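Gathering grasp examples, part 3: what goes in the bin

Posted Apr 10, 2022

Print this post | E-mail this post

I have had a few messages asking how the grasping examples get made, so this post is about that and leaves the training side alone. If you want the network and the loss curves, those are in part 2.

The short version is that the arm reaches into a metal bin, tries to pick something up, and a record gets written whether it got anything or not. Then it does that again. The learning system we call Jillari reads the records later and tries to predict, from a camera view and a planned gripper position, whether the fingers will close on something. It needs a lot of failures to do that. Early on I was pleased every time a pick worked, and it took me a while to see that a day of all successes would have been close to useless.

Each attempt gives one record. A record has the view before the reach, the view with the fingers down in the bin, the commanded pose, the pose the arm reported, the finger opening after closing, and a label. The label is 1 if the fingers stopped before they were fully shut and were still stopped after the lift. Otherwise it's 0. A thin object can fool that test, so I also compare the bin before and after. When the two checks disagree the record goes to a folder called Lins, and I look at those by hand. The name comes from a typo in the first script and I never fixed it.

We work in blocks of 100 attempts. After a block I stop the arm, take everything out, and put a new set in. Ten blocks make 1,000 records, and that is the unit I keep the books in.

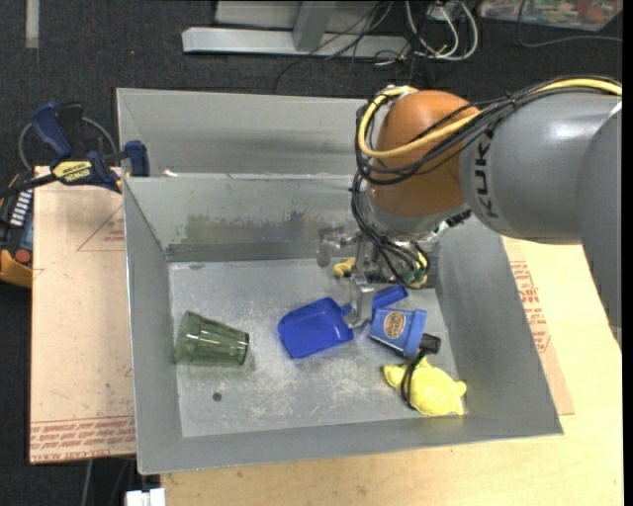
The question I get most is how the objects are chosen. There isn't much science in it. I want shapes that differ from each other, sizes the fingers can span in at least one direction, and surfaces that give the depth estimate some trouble. Clear and tinted drinking glasses are good for that last one. A glass on its side can be taken across the body, or by the rim with one finger inside, and the system has to find both without being told. Cylinders roll when they are pushed. Scoops have a wide flat part that is hard to get under and a handle that is easy. Soft or rubbery toys forgive a bad approach, and you need a few of those in the mix or the early numbers are so low there is nothing to learn from.

Cords are a problem I have decided to keep. If a cord lies over another object, the fingers may close on the cord, or on both, and my label says 1 in either case. For a general "did you get anything" question that is fine. For anything more specific it's wrong. I mark blocks that include a cord so they can be pulled out later.

I keep the number of objects low. In August we ran a stretch with the bin piled up, and the success rate looked great, but nearly any reach into a heap touches something. When I tested that model on a sparse bin it went down into bare floor over and over. With a handful of things spread out, most of the floor is a wrong answer, and the model has to look before it reaches.

The bin itself matters more than I thought it would. Ours has sloped sides, so things slide back toward the middle when they get shoved. With straight walls, a cylinder could end up flat against the side where the gripper can't get around it, and the rest of the block was wasted on that one object. The slopes don't cure this. Corners still collect things. If something has been in a corner for 3 attempts in a row with a planned grasp on it that the arm rejects, the script pauses and beeps, and I move it.

Clamp your bin down. We lost a good part of a week before we did. It had crept a little with each contact, and by the time I noticed, the calibration was off by enough that the grasps were landing beside the objects. All the records from those days have the wrong offset. I tried to correct them afterward and gave up.

I don't clean the bin floor between blocks. There was a discussion about this at Plendex, where the work is done, and the other side of it was that dirt adds noise. My view is that a system trained on a spotless floor will treat every scuff as an object the first time it sees one. Our first model did just that with a mark on the bottom of the old bin. It tried to pick it up for most of an afternoon. Wipe up anything wet or sticky and leave the rest.
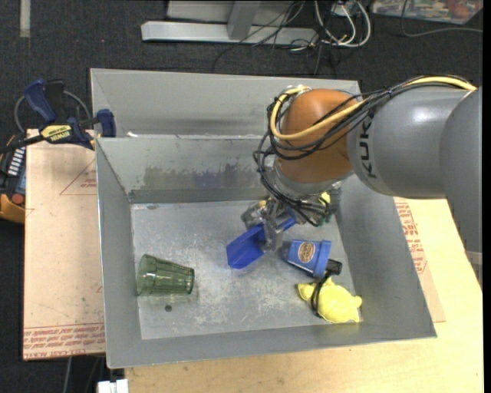
Bedulside wrote in after part 2 that random reaches are a waste of arm time past the first day, and that we should let the current model pick its own targets and only collect where it is unsure.

I agree with half of that. We do use the model now for most attempts. After each 1,000 records I retrain and load the new weights, and the arm plans with those. But one attempt in five is still random, and I plan to leave it there. When I turned the random reaches off, the model settled into taking everything from straight above with the fingers turned the same way. Its own success rate kept going up, so from the log it looked healthy. It just had no examples of any other approach and no way to get them.

The "only where it is unsure" part I tried for two blocks. It spent nearly all of them on the glass. That may be the right thing to do in theory, but I ended up with a pile of glass records and almost nothing on the rest of the set. I may try again with a cap per object, if I can find a way to tell the objects apart without labeling them by hand.

A few smaller things for anyone setting up something like this:

Save the raw camera files. I cropped and shrank ours at capture for the first month to save disk space, and now I can't try a larger input on any of that data.

Write down when you change the fingers. Worn pads slip, new pads don't, and the model can't know which it had unless you put it in the record.

Tie the cables at the wrist with enough slack for the full turn. I set the slack with the arm parked, which was too short once it rotated all the way.

Stop at the end of a block and go look in the bin yourself. I found a cracked tumbler that way.

The total is now over 1,000 in the Lins folder waiting for me to go through them, so part 4 will be about labels and will probably be late.

Comments (6) | Shares (14)

Contact | Copyright 2022, all rights reserved | Back to top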